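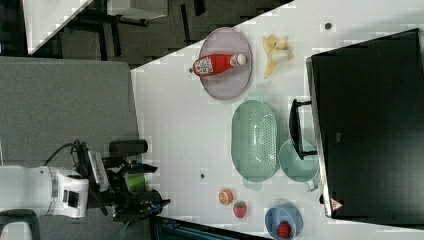 Waltcombe Recipe Card Transcriptions

Plain-text copies of 843 handwritten recipe cards from the Waltcombe and Plalesgate parish collections. Typed by Gladys Tanui, checked by Colleen Després. Released 2018-12-12.

Files
cards.csv: one row per card, UTF-8
units.csv: old measures and their cup equivalents

Spelling is kept as written. Words we could not read are marked [?]. 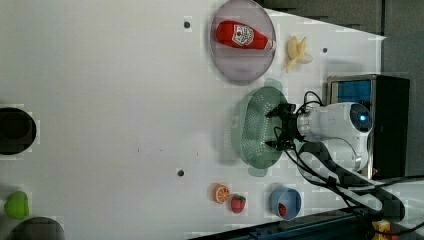

Are the original card scans included?
Only the typed text is in this release. Scans can be requested from the Ivanov reading room.

Known problems
The Zaststead cards have no dates. In 8 rows the oven setting is missing. Card numbers go up to 1000, with gaps where cards were lost.
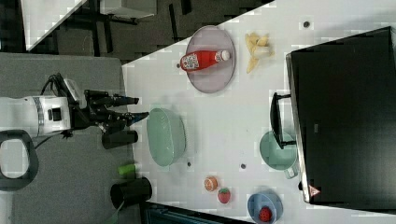

White table, seen from above.

Corrections
Send the card number and the line to change. Fixes go in every May.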